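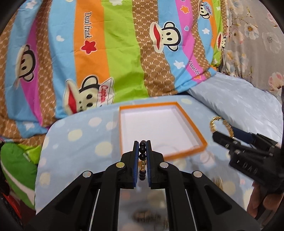 Storing beaded bracelets and chain bracelets together without the knitting

Posted by skundport_sal in Home & Storage, 26th December

I have reached the age where people give me bracelets. Yesterday brought two more, so I cleared a space on the bed and decided to sort out the whole lot, which up to now has lived in a soup bowl on the dresser.

The two I care about are a dark navy one, nearly black, with round glossy beads and a little run of fancy gold beads in it, and a gold chain with twisted links. The beads came from my sister and the chain came from me, to me, from a shop in Drevach that I should not be allowed back into. I also have an orange-rimmed box tray with a white inside that I'd like to use, mostly out of stubbornness. It has no dividers. It's just a tray.

My trouble is that anything with links grabs anything with beads. In August I spent most of an evening getting a chain off an older beaded one and ended up cutting the cord, then finding beads in the carpet until Thanksgiving. So:

Can these two share a tray if I put something between them? And do the beads get stored flat or hung up? My mother hung hers from a nail and my aunt said that was how you ruin them, and the two of them went to their graves without settling it. I'd like to settle it.

I'm not buying a jewelry armoire. I've seen what they cost and I've seen what people keep in them, and it's receipts.

tradness_beadbench

Flat for the beads. If yours is on stretch cord, hanging it from one point leaves the weight pulling on the cord all day, and stretch cord gets tired like everybody else. One that's strung on wire can hang for a weekend without harm, but I wouldn't leave it there for years. Lay it in a loose ring, no twisting. So your aunt wins, I'm afraid, unless your mother's were on wire, in which case they can keep arguing.

Chains are the opposite. A chain tangles when it has slack and company. Close the clasp first, always. An open clasp is a fish hook. Then either lay it in an open oval on its own patch of cloth, or slide it into a small zip bag with the clasp end sticking out of the top and zip up to it. Looks like evidence from a burglary, works very well.

They can share the tray if the tray has a wall in it. Cut a strip of stiff card a hair longer than the inside width so it wedges, and cover it with felt if the bare card offends you. Put a scrap of soft cotton under each side so things don't skate around when you pick it up. I keep 12 bracelets in a tray made this way and the last tangle I had was my own fault.

Also, check the knot on the beaded one before you put it away. Pull the beads gently apart next to the knot and look for fuzz. If you see fuzz, restring it now, over a bowl. You already own the bowl.

One more thing about the fancy gold beads. If they're plated, keep polish off them, including the cloths that come already soaked in something. Wipe with a dry soft cloth and leave it there. I can't tell plated from solid over the internet and I'd be suspicious of anybody who says they can.

Urquijo

just wear them

drawerful

I tried the card divider and it lasted until the cat. What I do now is egg cartons, the flat kind, cut down to fit in the drawer. One bracelet per cup. Ugly as sin, but the drawer is shut, so who's looking. A long chain won't sit nicely in a cup unless you coil it, and then you have a coil, so maybe not for your gold one.

Ice cube trays work too. My husband has filled one of mine with water and frozen it, so label it.

I paid 15 dollars once for a velvet roll with snaps, and everything slid down to one end.

Comments (4)

skundport_sal: Card wall is in, covered with the back of an old glove. Beads on one side, chain on the other. There was fuzz. Restringing tonight, over the soup bowl.

halfahook: What cord are you using? The thin stuff snaps on me every time.

tradness_beadbench: Thicker than you think, as thick as the bead holes will take. Stretch it a few times before you thread it or it'll go slack in a week.

Urquijo: i have 100 of these and wear 2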